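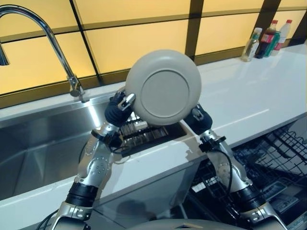
Zinash Tesfamariam

Ticket 533: Pronance player goes black in the back room
Status: reopened, then solved (I think!)

Hi all, sorry for the length, I'm pasting in my notes as I took them so the next person who gets this can search for it.

Setup: one Pronance player, firmware as it came in the box, HDMI into a ceiling projector, audio out to a pair of little powered speakers. It's running Mi-kyung Ra's film for the Mirani show here at Gosmont. The film is 533 seconds long, which yes, is the same as the ticket number, and it confused me no end when I was searching my email. It's supposed to loop from opening to closing with no menu and no gap.

What happens: late in the afternoon the picture goes black and the sound stops. No error message. The player light stays green. Press play on the remote and it starts right up again as if nothing was wrong. It doesn't happen every day, and that was the part driving me up the wall.

Day 1
Ran fine from 10:30 in the morning to 6:30 at night. We put the player in standby with the remote and went home happy.

Day 2
Black at 5:18 pm. Two visitors sat on the bench in the dark for a good while because they thought it was part of the piece (Mi-kyung thought this was hilarious, I did not). Pressed play, fine till closing.

Day 3
Fine all day. I had already swapped the HDMI cable that morning, so of course I told everyone it was the cable. I closed this ticket. Sorry, Junaid.

Day 4
Black again, a few minutes before closing this time, so I figured somebody had leaned on something. Swapped in a new power brick anyway. The old one was warm but I don't think warmer than it should be.

Day 5
Junaid Tanoli came over with a ladder and we went through the projector menus. Auto power off: already disabled. Sleep timer: disabled. Eco mode: on, turned it off. He also had me feed the projector from my laptop for 87 minutes over lunch, and it never blinked, so we both felt better about the projector. That's too short to prove much, I know, but it was what we had before the school group came in.

After that we put the Pronance back, and I pulled its power plug while I was tidying up the cables behind the shelf. Plugged it in again at 1:00. Remember this bit, it matters later.

Day 6
Fine the entire day. I was expecting black and had my finger hovering over the remote from 4:00 on. I got nothing else done, the wall labels for the front room are still not cut.

Shabnam Sethi at the front desk asked if it could be the lighting controller (we have the Drenusex one, it dims the back room on a schedule). Good thought! But the Drenusex is on its own circuit, and the schedule has nothing in it between 11:00 and closing. I took the back room off the schedule for the night anyway, then put it back because it made no difference to anything.

Day 7
Black at 10:48 am. Morning! That had never happened before, and it finally got me to write down running time instead of clock time. From 1:00 to 6:30 on Day 5 is five and a half hours. Add the eight hours on Day 6, then 18 minutes from 10:30 this morning. That's 13 hours 48 minutes, and my Day 2 number came out as 14 hours 48. An hour off, which made me want to throw the remote in the river, until I looked at my own handwriting and saw I'd plugged it back in at 12:00. I've left the wrong time up there so you can see how I got lost.

So, 14 hours and 48 minutes both times. Divide by the length of the film and you get 100 plays.

It's a setting. Playback, then Advanced, then "Repeat limit." Ours was at 100. Standby doesn't reset the count, pulling the plug does, and so does letting it run out and pressing play. There is no "forever" option that I can find, the highest it goes is 1,000. I set it to 1,000 and now we cut the power at the wall switch every night, so it starts from zero each morning and never gets close.

I haven't figured out why Day 4 went black a bit early or late compared to the sums. I may have restarted it when I did the cable and not written it down. If anybody wants to work it out, my notebook is in the drawer under the desk.

Still open:
Waqas Sandhu, you have two of these players going out with the touring version, can you check the repeat limit on both before they get crated? The remote for the second one is in my coat pocket, I'll drop it off tomorrow.
Closing sheet needs a line for the wall switch. Shabnam is adding it.
Eco mode is still off on the projector. Junaid, do you want it back on? The fan is kind of loud during the quiet part.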